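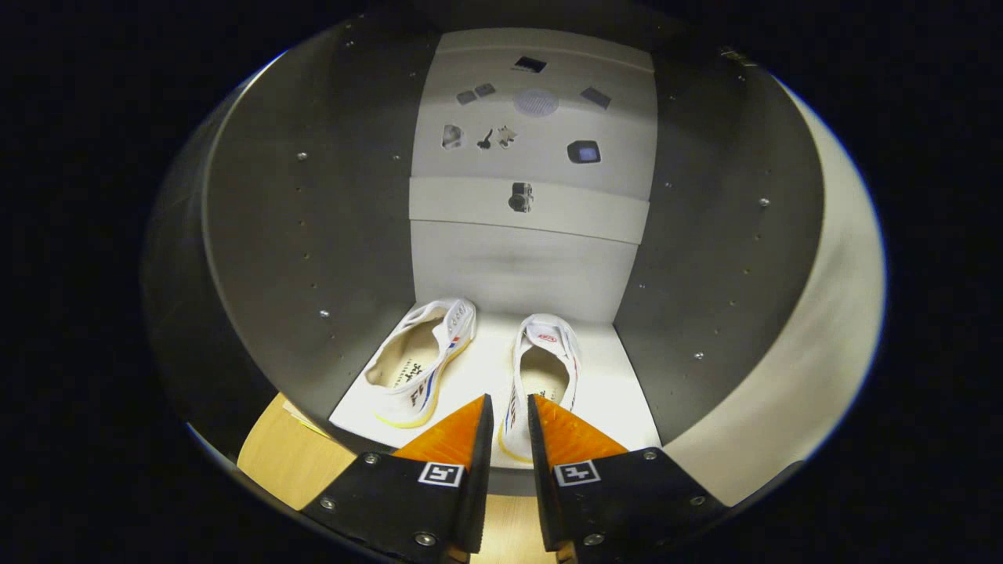

One reader wrote in after our March issue to say that we had given the big record labels plenty of room and left out the small ones altogether, and that if we were going to talk about independent soul music without a word on Wistden Records, we might as well pack up and go home. Well, we're still here, and the letter was a fair one (and a funny one, in its cranky way), so this month's label corner goes to Wistden.

If you don't know the name, you may well know the sound. Wistden put out soul and funk singles from two rooms over a hardware store, and the records have that close, slightly boxy warmth you get when the horn players are standing practically on top of the drummer. The label lasted only a few years, and in that time it released 19 singles and one album, the Marinho Brothers' Slow Water, which a few of us on this newsletter have worn out more than once. The usual pressing was 700 copies, and a fair number of those went to radio stations and jukebox operators, so you can imagine how many are left in decent shape with the sleeve still on!

The Marinho sides are the place to start. There's a ballad called "Leave the Porch Light" that opens with nothing but organ and a tambourine for what feels like half the record, and then the voices come in all at once, a little sharp, and it doesn't matter a bit. The flip is a dance number that runs faster at the end than it did at the beginning. We have played it at three different parties and people always ask what it is.

After that, look for anything by Prudomer. They were the house band to begin with, backing whoever came up the stairs, and they only got their own name on a label when a singer failed to show up for a session that had already been paid for. The result was "Back Stairs," an instrumental with a guitar line that has been borrowed by more hip hop producers than we could list here. Prudomer made four singles in all. The last one is the hardest to find, and a clean copy will cost you $200 or more, though a scratched one turned up in a church sale box last year for pocket change, so do keep digging.

The good news for the rest of us is that Murnent Reissues has now got hold of the original tapes, or most of them, and is bringing out the whole singles run on two LPs. The first volume arrives on May 28, 2018, in a numbered edition of 643, with the Marinho Brothers on side one and a long booklet that includes the old session sheets. We've heard an early copy, and the bass in particular is a treat after all those years of thin bootlegs. Two songs had to be taken from vinyl and you can hear a bit of crackle on them, but we rather liked it.

The second volume should follow once the missing Prudomer reel has been tracked down. If you own any Wistden singles, even beat-up ones, Murnent would love to borrow the labels for scanning, and you can write to them care of this newsletter. Please don't mail the records themselves until they've answered you.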